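Informe de avance - proyecto Jiltesari, manipulación de envases blandos
Para: Bronwyn Rewi
De: Yavuz Eren
Periodo: hasta diciembre

Resumen rápido, el informe completo de gastos va aparte. Lo principal del periodo fue la jornada de demostración en Prumport. Salió adelante. Con retraso en el arranque, pero salió.

Asistentes: Theresia Mösli y Flynn McKinnon por parte de Cokell, Tane Cosgrove por Costigan, más gente de las dos plantas que se fue sumando durante la mañana. Theresia pidió ver primero las tareas con líquidos y cambiamos el orden del programa sobre la marcha. Lo de apilar cajas quedó para después del café.

Tareas mostradas: coger y recolocar envases, cerrar tapas a presión, dosificar salsa sobre bandeja. Las dos primeras ya estaban en el informe anterior y no hay mucho que añadir, mismos parámetros de fuerza. La dosificación es lo nuevo y lo que más preguntas trajo. Objetivo de la tarea: gotas sueltas en el interior de la bandeja, sin tocar el borde, y el bote de vuelta a la mesa de pie. 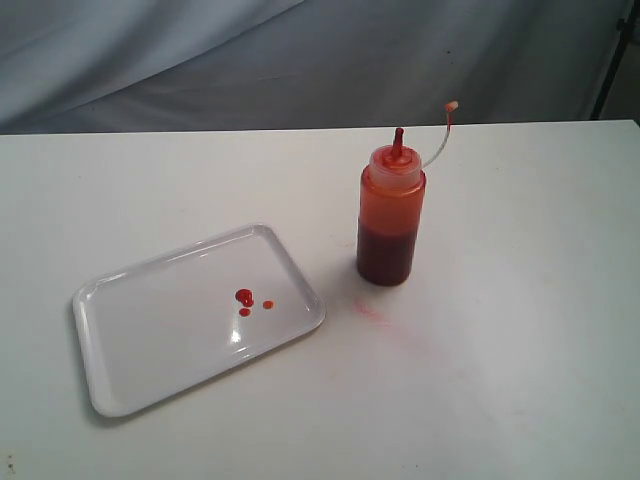
Tarea de dosificación: bandeja con tres gotas de salsa y bote de apretar.

Dificultades con el bote. La pared cede distinto según lo lleno que esté, y el tamaño de la gota cambia con eso. Ahora mismo corregimos con una tabla hecha a mano, por nivel de llenado. Funciona pero no escala - con otro bote hay que repetirla entera. Flynn preguntó si se podía estimar el nivel por cámara; en teoría sí, aunque los restos pegados a la pared por dentro confunden bastante la lectura. Pendiente de probar con otra iluminacion.

Segundo punto, el goteo y las manchas en la mesa. Sigue sin resolver. Tane propuso un pequeño retroceso al soltar la presión, antes de girar el bote. Lo apunto como prueba prioritaria.

Datos: llevamos 1240 intentos registrados entre todas las tareas. Faltan por revisar los de las últimas 2 semanas, las etiquetas las repasa una sola persona y va justo. Para el siguiente hito necesitaríamos 60 horas más de operador. Ya lo comenté por teléfono, lo dejo aquí por escrito.

Comentarios de los visitantes: interés claro de Cokell en la línea de bandejas, no tanto en las cajas. Costigan quiere ver lo mismo con un producto más espeso, mayonesa o similar. Se quejaron del ruido del compresor, con razón. También de que no se oía bien al ponente desde el fondo, habrá que poner micro.

Próximos pasos:
- prueba de retroceso al soltar
- estimación del nivel de llenado, primera version
- producto espeso, en cuanto Costigan mande muestras
- segunda visita de Cokell, fecha por cerrar, prefieren a las 9 de la mañana

Presupuesto sin desviaciones salvo consumibles, que se nos han ido un poco por la limpieza y los botes de repuesto. Detalle en el anexo. Si hace falta mover partida prefiero saberlo antes de pedir el material de enero.

Y.E.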